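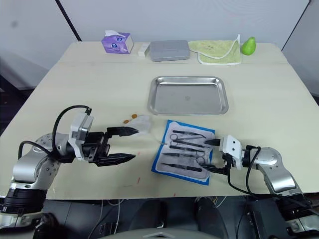
Avdale Hall room hire – frequently asked questions

How do I book a room?
Fill in the form at the front office or phone between 9 am and 4 pm. A booking isn't confirmed until you've had an email from us with a reference number.

What rooms are there?
The Main Hall, the Gebreyes Room and the Villotby Room. The Main Hall has the stage and the kitchen servery. The other two are upstairs and can be reached by the lift next to the Grirkthorpe Street entrance.

How many people can I have?
The Gebreyes Room is licensed for 30 and the Villotby Room for 25. Please don't go over these numbers, even for a short meeting. Ring us about the Main Hall, as the limit changes with the seating layout.

Do you charge a bond?
Only for the Main Hall. The bond is $600 and goes back to the card you paid with once the room has been checked.

Can I bring my own food?
Yes. Caterers need to send us their food registration before the event. The kitchen has an urn, an oven and a fridge, but no cutlery or tea towels.

Is alcohol allowed?
Yes, if you tell us when you book. You'll need your own liquor licence if you plan to sell it.

Can I decorate?
Blu Tack and string are fine. No sticky tape on painted walls, no confetti, no candles other than on a cake. Helium balloons are not allowed in the Main Hall – they get caught in the ceiling fans.

When do we have to be out?
Music off at 10.30 pm, everyone out by 11. Set-up and packing up are part of your hire time.

What happens to the rubbish?
Take it to the bins behind the car park. Yellow lid for recycling, green for food scraps, red for everything else.

Can I cancel?
You'll get a full refund with two weeks' notice. After that we keep half the hire fee, though you can move the booking once at no charge.

Who do I talk to about a regular booking?
Lleucu Foulkes looks after weekly and monthly hirers. For keys, lift problems or anything after hours, call Murray Hapeta on the number printed on your confirmation.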